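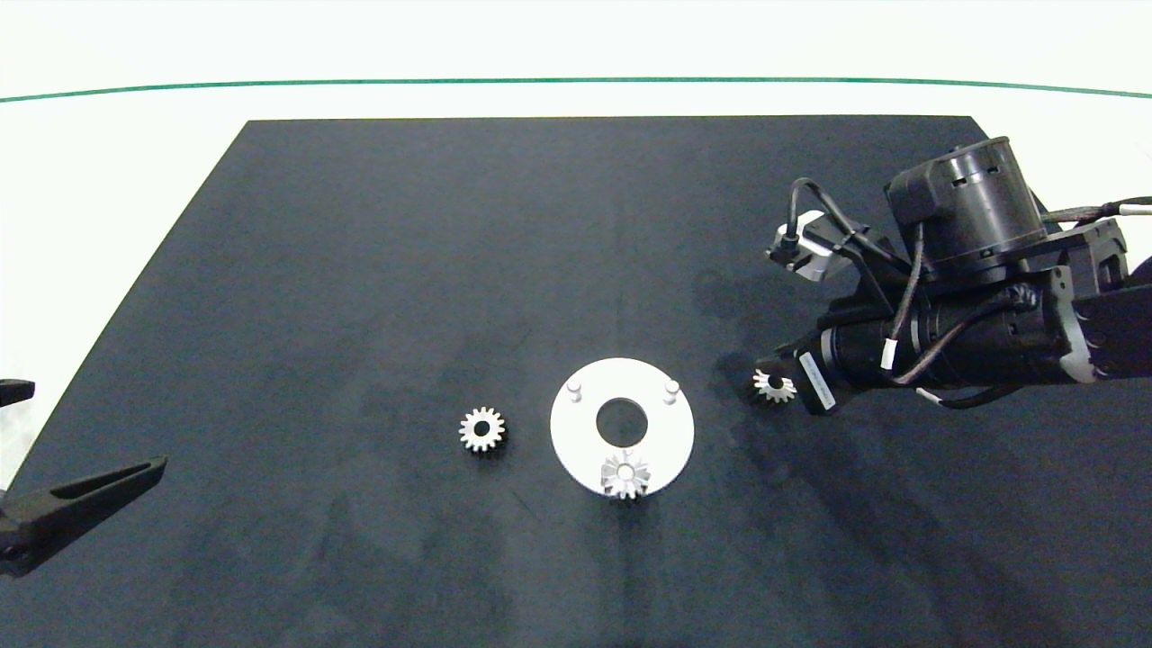

Grímur Thygesen wrote in to ask why the assembly notes for the gear plate start with the pegs when the part most likely to be wrong is the bore, and whether a gear that is stiff on its peg should be reamed or put back in the bin. He had been reaming his.

Put it back in the bin. The pegs on the white ring plate are the softer half of the pair, and if a gear binds, the peg is usually oversize at the base, where the fillet was left too full. Opening the bore makes the gear fit that one peg and rock on every other. Two of the spur gears returned to us in June had been reamed this way and could not be used again except as paperweights.

The order of checks in the notes has been changed as follows. Measure both pegs at the base and at the tip. Then try a known good gear on each peg by hand, with no pressure beyond its own weight. It should drop to the plate and turn a full revolution without a tight spot. If it stops short, dress the peg with 400 grit paper and try again. Only after both pegs pass should the working gears come out of the tray.

Center distance is a separate matter. A plate can have two good pegs and still give a poor mesh if they lean. The symptom is teeth that engage cleanly near the plate and crowd at the top face, or the reverse. Check with a small square against each peg, twice, a quarter turn apart. Plates from the Drallia batch lean inward more often than the Nonen ones. We measured 104 plates across both batches and rejected 28, nearly all for lean and only 4 for peg diameter.

A few words on the work surface. Use a dark mat. Pale plates on a pale bench lose their edges, and a gear laid down flat on a mat stays where it was put, which matters when the teeth are sharp enough to mark a painted top. Wipe the mat before each session. Grit from the peg dressing ends up in the bores, and a gritty bore feels exactly like a tight one.

Do not oil anything at this stage. Oil hides a bind for over 40 cycles and then the bind comes back. The Stamulov sheet still says to apply a drop before first fit - ignore that line until the revised sheet is out.

Bíró plates have a larger center hole but the same peg spacing, so the checks above apply without change. Send measurements for those with the batch number written on the bag, and keep gears and plates in separate bags.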